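Budgeting for hand-held gripper tools

Budgeting for hand-held gripper tools is the part of equipment planning that deals with buying, fitting out and keeping up the two-fingered tools that a person carries and works by hand, usually so that a robot arm can later be taught the same job. The tools themselves are small and fairly plain, and newcomers to the subject tend to think of the purchase as a single line on a single sheet. Anyone who has lived with a set of them through a working year will tell you, kindly but firmly, that the sheet gets longer.

Scope

A budget of this kind usually covers the tool bodies, the fingers, the pads on the fingers, the camera and its mount, storage for recordings, a desk or bench to work at, and the time of the people doing the work. It does not as a rule cover the robot arm, which is bought under a different heading and often by a different department. Some planners also leave out the objects to be handled, on the grounds that cups, boxes and lids can be brought from home, and this works nicely until the cups have to go home again.

Purchase price and running cost

The purchase price is the easy part. A seller such as Voleck will quote for a complete tool, while others will sell the body and leave the buyer to find fingers and pads elsewhere. The second way looks cheaper and sometimes is, especially for a workshop that already has a printer and somebody patient to look after it. The labor, though, has a habit of landing in a budget that was never asked about it.

Running cost is harder to pin down and deserves more room on the page than it generally gets. Pads are the main item. They are soft, they rub against everything the tool picks up, and they are meant to be given up so that the fingers and the objects can be spared. Felt and other fabric pads fray at the edges and may begin to peel at the corners, and a worn pad can change how firmly a thing is held well before it looks ready for the bin. Spare screws, adhesive and cleaning cloths come next, and they are cheap enough that people forget to order them, which is how a working day comes to be lost over a packet of screws.

The Gudham plan

The plan drawn up at Gudham is a good case to learn from, partly because its authors kept their first version alongside the corrected one. The first version asked for 2 complete tools and 157 pads, with no money set aside for fitting. The second version raised the pads to 203 and added a line for labor, after it was noticed that the earlier figure covered the recording work and left out practice sessions entirely. Practice wears pads just as recording does, and new staff, bless them, practice a good deal.

The plan also sorted its spending by how soon each thing would need to be bought again. Tool bodies went into the slowest group, fingers into a middle group, and pads into the quickest, with a fresh order each May. The order was placed with Salehi, whose smallest pack suited a small bench - a point worth checking with any supplier, because a good unit price on a very large pack can leave a cupboard full of pads cut for a finger that is no longer in use.

Fingers and pads at the bench 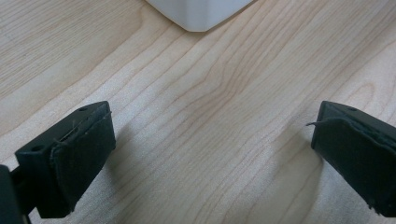

Black fingers with dark pads, set wide apart over a wooden surface.
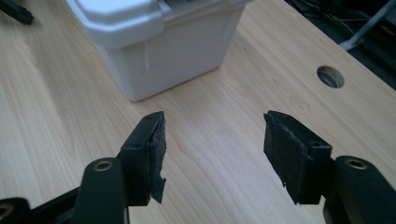
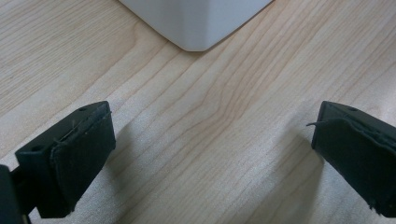 Pristinine, which runs a bench of its own, replied to the Gudham plan that pads ought to be budgeted by the hour of use and never by the month, as a quiet month and a busy one cost very different amounts. It added that a yearly order is comfortable for the person placing it and rather less so for the person at the bench who runs short in the ninth month. The Gudham plan was later changed to keep the May order and hold back a small sum for topping up.

Planning by the hour

Budgeting by the hour asks for a little more record keeping, and it repays the trouble. The usual method is a sheet kept beside the tool, on which each person writes down when a session began, when it ended, and whether any pad was changed. After a few weeks the sheet gives a fair picture of how long a pad lasts on that bench with those objects. The figure does not travel well. Rough cardboard and smooth plastic treat a pad quite differently, and a number borrowed from another workshop may be well off the mark.

It is also sensible to agree on what counts as worn. Some benches replace a pad at the first loose thread, others wait until a corner lifts, and others again go by grip alone and pay no mind to looks. Any of these can be budgeted for. Trouble comes when two people at the same bench follow different rules, for then the sheet records their tempers as much as their pads.

The desk and the room

Furniture is often inherited and so appears in the plan at no cost, though it may still need some spending. A desk with a hole for cables is handy, and a desk without one can be drilled if its owner agrees. Lighting should be even, and a lamp or two is a modest purchase. Cables, stands and storage boxes are best listed one by one. Lumped together as "other," they are the first thing to be trimmed when the total has to come down, and they are generally bought anyway, a bit later and in more of a hurry.

Spare tools

Opinions differ on whether to keep a complete spare. A bench with one tool stops work when that tool does. A spare body with no fingers fitted costs less than a complete tool and can be made ready fairly quickly, provided the fingers are on the shelf. Larger sites with 9 or more tools in use commonly share their spares between benches, and in that case the plan should say plainly which bench pays for what.

See also

Robot grippers
Consumables budgeting
Workbench planning
Equipment replacement schedules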